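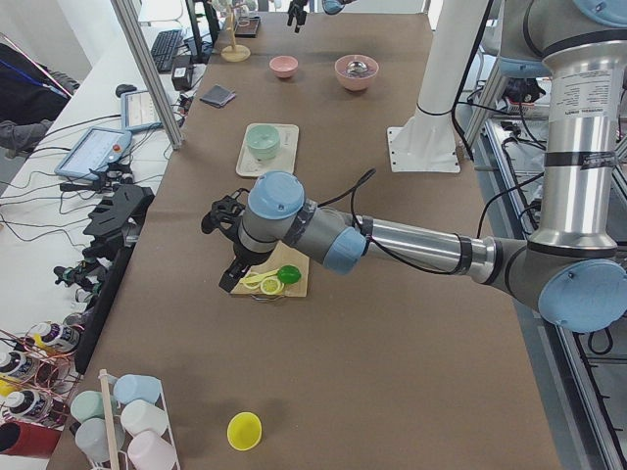

まな板の上のおもちゃのライムとレモン。ハークヴィル工科大学ロボット調理部の作業台で

レモンは誰のために切られるのか
ハークヴィル工科大学ロボット調理部、冬の大会まで

ロボット調理部の部室からは、何の匂いもしない。調理部と名のつく団体としては、かなり異例のことだと思う。廊下の突き当たりにあるその部屋の扉には「実習中・火気厳禁」という札が下がっていて、部員の一人は入部の日、札の前で五分ほど立ち止まったそうだ。料理をするのに火がだめとは、どんな部なのか。入ってみたら、食材もだめだった。

「汁が出ると、アームの持ち主が怒るので」

部長のクエン・ヴーはそう言って、茶色い紙を敷いた長机を手で示した。持ち主とは大学のことである。つまりレモンはおもちゃ、ライムもおもちゃで、部の誕生以来、この机の上で本物の野菜が刻まれたことは一度もない。それでも部員は昼休みになるとここへ来て、自分の昼食を膝に載せ、ロボットがレモンをつかみ損ねるのを眺めながら食べている。

目標は年に一度の学生大会「ロルテッティ」だ。二本のアームで台所仕事をこなし、その出来を競う。材料を片づけ、食器をそろえ、布をたたむ。満点は2,000点で、審査規則を読むかぎり、この満点を取るには人間でも相当に几帳面でなければならない。筆者は取材の前夜、自宅の流しを採点してみて、途中でやめた。

前回、2月の大会でのハークヴィルの得点は369点だった。優勝したオーンモント大学は422点である。2,000点満点の競技で422点が優勝するのだから、台所がいかに過酷な場所であるか、世の家事従事者はもう少し胸を張っていい。

「53点差です。コップを二つ戻せていたら勝ってました」とヴー部長は言う。誰に聞かれても即座に出てくる数字らしい。隣にいた副部長のジャイルソン・ホーシャが、小さな声で「三つ」と訂正した。二人はそこから配点表を出してきて、しばらく筆者のことを忘れた。

コップの件は、部にとっていまだに生々しい。ラックには淡い色のコップが斜めに収まっている。見た目にはままごとの道具だが、ホーシャに言わせると「うちで一番、性格が悪い」。口の向きが少し違うだけで、指の入れ方を変えなければならない。縁をつまめば傾くし、胴をつかめば隣のコップに当たる。取材の日も黄色いコップがひとつ、紙の上に横になっていた。倒れた状態から起こす練習用の配置なのかと尋ねると、ホーシャは「そういうことにしておいてください」と答えた。

部の前身は「家事自動化研究会」といった。立派な名前だったが、新入生が一人も来なかった年に改名した。「調理」の二文字を入れたとたんに見学者が増え、そして食べ物が出ないと知って大半が帰っていった。残ったのが今の部員たちである。

ヴィー・リュウは、その残ったうちの一人だ。実家は食堂で、子どもの頃から下ごしらえを手伝ってきた。ロボットに手本を教えるのは、いまほとんど彼女の仕事になっている。アームの動きを人が遠隔で操って記録し、それを学習させるのだが、包丁を握れば早い人間が、操縦となると早いとは限らない。

「最初の一か月は、レモンに触ることもできませんでした。母に電話で話したら、それはおまえ、クビだよって」

彼女が操る番になると、部屋の空気が少し変わる。先に布の位置を決め、次にボウル、最後にまな板へ向かう。食堂の朝の順番そのままだという。別の部員が操ると、まな板から始めて布は最後になる。どちらの手本も混ぜて学習させた春先のモデルは、布へ行きかけてはまな板に戻り、戻りかけてはまた布へ行くという、月曜の朝の筆者にそっくりの動きをした。そこで部は手順書を作ることにした。第一版は一ページだったが、布の項だけで一度分裂し、今は誰も印刷したがらない厚さになっている。

「布は生き物です」とリュウは言った。たたんだ濃い灰色の布が机の脇に置いてあった。見ているぶんには、たいそうおとなしい。

学習と制御をまとめて受け持つ部内ソフトには「ドアン」という名がついている。綴りはDoãn。命名の由来については三つの説があり、どの説の提唱者も残り二つを認めていない。開発の中心にいるのはガン・ローで、話すのは苦手だと前置きしてから四十分話してくれた。

要点だけ書くと、ドアンは迷ったときに止まる。以前の版は迷っても動いた。動くほうが大会では見栄えがするし、観客も喜ぶ。けれども前回、迷ったまま伸びたアームが審査員のペンを実に正確につかみ、食器用のトレーに納めてしまった。動作としては大会を通じて一番きれいだったと、今でも他校から褒められる。点はもちろん入らなかった。

「だから止めるようにしたんです。そしたら今度は、ずっと止まってるんですよ」

筆者が見ている間にも、ドアンはよく止まった。ライムの上でグリッパーが下を向いたまま、考えている。考えているのだとローは言う。部員たちはその間、おしゃべりをやめない。慣れたもので、アームが動き出す気配があると全員が一斉に黙り、また止まると会話の続きが途中の単語から再開される。途中から筆者も同じことをしていた。

迷いの度合いを決めるしきい値は、いまも毎週のように動いている。下げすぎるとペンをつかむ。上げすぎるとレモンの前で日が暮れる。ちょうどいい値はどこかにあるはずだと三人に聞いたら、三人がそれぞれ別の値を答え、そのうち二人は前の週と違う値だったらしい。

顧問のウェンション・チェン講師は、部室の奥の椅子に座って、たいてい何も言わない。専門は機械設計で、料理はしない。台所に関する発言を求めると「妻に確認します」と返ってくる。ただし非常停止の扱いにだけは口を出す。誰かが停止ボタンのついた操作端末から離れようものなら、その背中に向かって名字を呼ぶ。名字だけである。続きはない。呼ばれたほうは黙って戻る。

「学生は、失敗の話ばかりしたがるでしょう」と講師は珍しく自分から話しかけてきた。「でも記録を見ると、去年の今ごろは、レモンの輪切りを持ち上げることもできなかった。薄いから。今は持てます。週によりますが」

週による、というところで部員の何人かが下を向いた。

輪切りは難物なのだ。丸くて薄く、まな板に寝かせると指の入る隙間がほとんどない。人間なら爪で端を起こす。アームには爪がないので、部では指先の形を何度も作り直してきた。作業台には予備のグリッパーも置いてある。リュウは食堂の手つきを思い出して、輪切りを板の端まで滑らせ、はみ出したところを下からつかむ手を提案した。これが効いた。効いたのだが、規則には「食材をまな板の外に出してはならない」とある。はみ出しは外なのか。部は大会事務局に質問状を送り、事務局からは「趣旨に照らして判断してください」という、台所に立ったことのある人の返事が届いた。

二本のアームの息を合わせるのも、まだ途中である。机の手前と奥で一本ずつが働くため、物を渡すにはどちらかが手を伸ばさなければならない。手前がまな板の仕事に集中していると、奥は待つ。待つだけなら害はないのだが、待っている側の姿勢が悪いと次の動きが遅れる。ホーシャはこれを「腕組みしている同居人問題」と呼び、部内発表の題にそのまま使った。質疑応答では、同居人の有無を尋ねる質問が一番多かったそうだ。

資金の話も書いておく。部費は一人あたり年2,000円で、満点と同じ数字なのは偶然だという。その額でまかなえるのはおもちゃの食材と敷き紙くらいのものだ。紙は意外に早くだめになる。グリッパーの先が当たるところから毛羽立って、その毛羽を画像認識が食材と間違えることがある。間違えられた毛羽は丁寧につままれ、ボウルに移される。ローはこの挙動を不具合一覧に載せているが、リュウは「掃除としては正しい」と主張し、まだ決着がついていない。

大会は12月15日(日)、会場はオーンモントの体育館である。床が少し傾いているという噂があり、ヴー部長は先週、水準器を買った。前年の優勝校の地元でやるというのに、悔しさを見せる部員はあまりいない。オーンモントのチームとは普段から連絡を取り合っていて、布のたたみ方については先方も困っているのだそうだ。困り方が違うところが面白い、とローは言う。向こうの布は、きれいにたたまれたあと、なぜか必ずもう一度広げられる。

目標の点数を聞くと、部長は422と答えた。前回の優勝点で、それなら同点ではないかと聞き返したら、「まずは」と言う。副部長は500と言った。リュウは点よりもコップが一つも倒れないこと、ローは審査員が鉛筆を使ってくれることを望んだ。講師は妻に確認するとのことだった。

帰りぎわ、もう一回だけ見ていきませんかと引き止められた。リュウが手順書を開き、ホーシャが端末の前に座り、講師が誰かの名字を呼ぶ。部屋が静かになった。手前のアームがまな板の上で向きを変え、レモンの輪切りに寄っていって、止まった。

「さっきの学食のカレーなんだけど」と、後ろで誰かが話の続きを始めた。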